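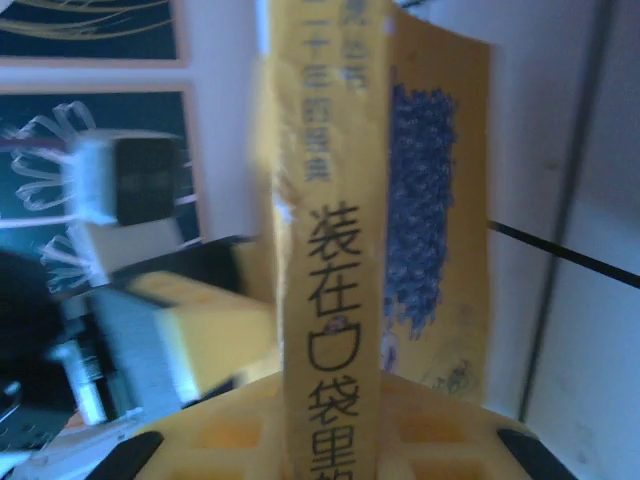 The Last Day at Kundeck Street

My aunt ran the used bookshop on Kundeck Street for most of my life, and when she sold the building she gave me a week's notice and a key. She was already in Hosside by then, in the apartment with the elevator. She said to take what I wanted, let the dealer from Perron have the rest, and not to forget the back stairs, because she had been putting books on the back stairs.

I drove down on Friday night and started in the morning. It was Saturday, December 29, 2018. I know the date because I wrote it on the receipt I gave the dealer, and I have the carbon.

The shop was cold. The gas had been turned down to keep the pipes from freezing and no further. I kept my coat on and worked from the front window toward the back, which was how she had taught me to dust when I was nine. Cookbooks, then travel, then the long wall of novels, then the case behind the register where she kept things she didn't want to sell.

The dealer came at ten with two hand trucks and his son. He walked the length of the shop once and offered me 600 dollars for everything, shelves included. I had no idea if that was good. I called my aunt and she asked me to repeat the number.

"Ask him for the shelves separate," she said.

I asked him. He said he didn't want the shelves separate. He said the shelves were the only part he was sure about. I told my aunt this and she laughed for a while, and then she said fine.

They loaded all morning. The son was maybe sixteen and read the back of every fifth book before he boxed it, and his father would say something short to him and he'd go faster for a while. I made coffee on the hot plate. There was no milk, but there was a tin of the powdered kind, hard as chalk, and I broke some off with a spoon.

Around noon I remembered the stairs.

The door to them was behind the poetry case, and you had to lift it by the knob to get it open. There were books on both sides of every step, with a path up the middle as wide as one foot. I had expected junk. My aunt put things on the stairs when she ran out of room, and she was always out of room. But these had been sorted. Each one had a slip of paper inside the cover with a first name or an initial, and a year, and sometimes a few words.

They were holds. Forty years of holds. People had come in and asked for something, and she had found it, sometimes long after, and they hadn't come back for it.

I sat down on the third step. The slips were in her handwriting, which got larger as the years went on. "Wants the one with maps." "For her father, he reads large print only." "Said July." One was a bird guide with a slip that said "tall, owes me 2 dollars." One was a repair manual for a Tumum outboard motor, and the slip said "has sold the boat but still wants it."

I called her again.

"You could have put these back out," I said.

"They were spoken for."

"Some of these people are dead."

"Some of them, sure."

I could hear her television. She asked if the stairs were dry and I said they were. She asked if the door still stuck.

"What do you want me to do with them?" I said.

"Well, you can't sell them to him," she said. "They're not mine to sell."

I told the dealer the stairs weren't included. He leaned in past me and looked up at them with a small flashlight. He said that was a lot of books to leave out of a deal where he'd already paid for everything. I said he hadn't paid yet. He thought about it, and said 500, and I said 600 or he could put back the shelves, and he looked at the shelves, which his son had spent an hour unscrewing. He counted it out on the register in twenties.

After they left I carried the stairs down. It took until dark. I didn't have enough boxes, so I used the drawers from the old card cabinet, and then grocery bags, and the last few rows went loose on the floor of the back seat with my coat over them. I kept the slips in. When one fell out I stood there until I found where it went.

At the very top, against the upstairs door, there was a slip in a blank notebook, the kind with a cloth cover. It had my name on it, and the year I was eleven. It said "wants to write one. Give her when she asks."

I had no memory of asking. I had no memory of wanting it, either, though I believed her. That was the year I was there every day after school. I used to sit under the register and read until she closed, and I told her a great many things I was going to do.

I locked up and put the key through the slot as the buyer had asked. Then I sat in the car with the heater on. The windows of the shop were just dark now, and without the shelves you could see straight through to the alley.

I called her from the road. She wanted to know if I'd eaten. I said I would stop in Perron. She wanted to know if the dealer had taken the hot plate, and I said no, I had it.

"There was one up there for me," I said.

"I know it."

"You could have just given it to me."

"You never asked," she said. Then she said to watch for ice on the bridge, and that if I was stopping in Perron the diner by the feed store was better than the other one, and to call when I got in, she'd be up.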